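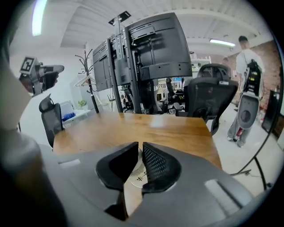 4.2 Why the old colors come back

I went into this part of the study thinking I already had the answer. Teams bring back old paint schemes to sell caps and model cars, right? That's what I'd have told you in March, before I sat down with the people who sign off on these things. Money does come into it, but it came up a lot later in the talks than I expected, and usually with a shrug.

My main case is the Kerko team, which ran its old cream and green at the Boros 600 two seasons in a row. Dezső Barta looked after the car's graphics both times, and he was kind enough to let me read through his notes (all of them, including the angry ones). The first year, he worked from old race programs. The green came out far too blue, because the printed pages had faded, and fans noticed before the car had left the pit lane on the first practice morning. The second year he borrowed a door panel from a collector and matched the paint to that. He still thinks the shade is a touch off along the roof. I can't see it, but I'm told I'm not the audience!

Figure 1 sets out how a scheme gets from somebody's idea to the finished wrap at Kerko. The boxes are my own labels and the team doesn't use them. I want to point out the loop between "sponsor approval" and "artwork," since this is where nearly all the time went. Modern sponsors want their logo where the cameras catch it, and the old cars had their logos somewhere else entirely. Urnis, the parts chain that backs the car now, wasn't around when the original raced. So do you paint their name in a lettering style from before they existed? Kerko did, and Barta says it took 3 rounds of drawings to get a yes.

Figure 1. Steps in approving a heritage paint scheme, Kerko team. Solid arrows show the planned order; dashed arrows show work sent back to an earlier step.

The drivers were a surprise to me. I had 2 of them down as people who'd put up with the whole thing, and one turned out to be the keenest person in the garage. Attila Takács grew up watching the original car from the bank at Hilevis, and he asked for his helmet to be redone to match, at his own cost. He also told me (and I've heard this from crew members too) that the car is harder to pick out in traffic when it isn't wearing its usual colors. His spotter had to relearn what to look for over a race distance, in the afternoon glare, and missed him once coming off the back straight.

I should say something about how far you can push any of this. Kerko has a long history to draw on and a collector who answers the phone. A younger team has neither, and the 100 fan replies I go through in section 4.3 suggest people are pretty hard on teams that borrow a look they never raced in. One reply just said "whose car is that meant to be?" I'll come back to that one, as it ties in with the question of who owns a color scheme once the sponsor that paid for it has gone.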